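Volker Brandes on starting over with a shirt

Volker Brandes has been mending and altering clothes in Zollport for 30 years, first in the back of his aunt's dry cleaning shop and then in his own place on the canal side of town. He closed the shop in July. He still takes work from people he knows, and he teaches an evening class at the Dadell community center, where we talked across a cutting table while he picked the collar off a blue work shirt.

The collar was worn through along the fold. Brandes was going to turn it, meaning he would take it off, flip it, and sew it back on with the good side showing.

"It used to be the most common job I had," he said. "Men would bring in 5 or 6 shirts at once. Then for a long time I didn't do a single one. Now they're coming back, mostly from people in their twenties who bought a good shirt secondhand and want to keep it."

He grew up in Gbeho, the younger of two boys, and wore his brother's clothes until he was taller than his brother. His mother did the alterations. He says she was fast and not very neat.

"She'd let down a hem and you could see the old line across the leg. I hated that line. I think I learned to sew so I could get rid of it."

He never did find a way to get rid of it completely. On cotton, he said, white vinegar and a hot iron will take out a crease, but if the fabric has faded around the fold there is nothing to be done except cover it. He tells customers this before they pay.

I asked what people get wrong when they try to mend at home. He thought it over for a while and kept picking.

"They wash it after. You wash it before. If you sew up a hole and then the cloth shrinks, the patch puckers and you've done it for nothing. So the first thing I tell the class is go home and do your laundry."

Students keep a basket for mending next to the one for washing, and he asks them to look through both before each class. A garment with a small tear goes through the wash inside a mesh bag so the tear doesn't grow. Anything knitted gets dried flat.
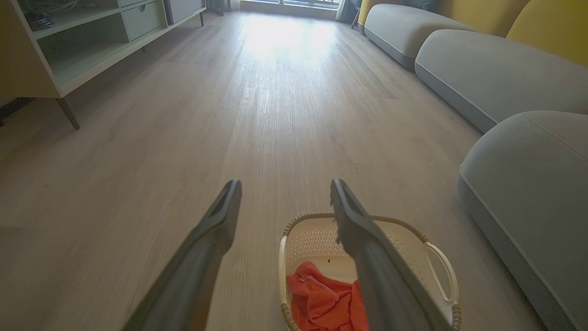 A cream-white laundry basket with perforated sides and looped handles.

The class costs very little and is full through the winter. Brandes had expected retired people. He got some, along with a bus driver, two nurses from the same ward, and a high school student who is making her own coat and asks more questions than the rest of them put together.

They start with buttons. He has them sew on one with four holes, cut it off, and sew it on again until the thread shank comes out the right height. Next is a straight darn on a sock, stretched over a jar lid if they don't own a darning mushroom. Zippers come last. He doesn't like zippers.

"I replaced one on a tent once. It was for a friend and I didn't charge him. I should have charged him."

He was less willing to talk about closing the shop. The rent had gone up, but he said it had gone up before. His eyes are not what they were, and black thread on black wool is hard for him after four in the afternoon. The space has been taken by Levovari, a bakery that already had a counter at the market. He has been in once and bought rye bread.

"They took out the front wall of the fitting room. It looks bigger. I had wanted to do that myself and never got to it."

Most of the machines were sold. He kept two, a heavy straight-stitch machine for denim and canvas and the light one his aunt left him, which only goes forward. He also kept the button drawers, which he has not sorted and says he won't.

There was one job he brought up twice. A woman came in with a man's raincoat and wanted the sleeves shortened to fit her. The lining had been repaired before, badly, with fishing line. Brandes offered to redo it while he had the sleeves off, and she asked him to leave it.

"So I worked around it. It was harder than replacing it. I had to use pliers to hold the end of the line while I closed the seam."

Did he ask who had done the repair?

"No. You don't ask that."

By then the collar was off. He brushed the loose threads onto the floor, turned the piece over, and held it to the window to check the color. The underside was a darker blue than the rest of the shirt.

"It'll show for a year or so," he said. "Then it'll match."

The next beginners' evening has a few places for people who only want help with one garment. Sign-up at the Dadell front desk closes Sat 26 September. Bring the garment washed.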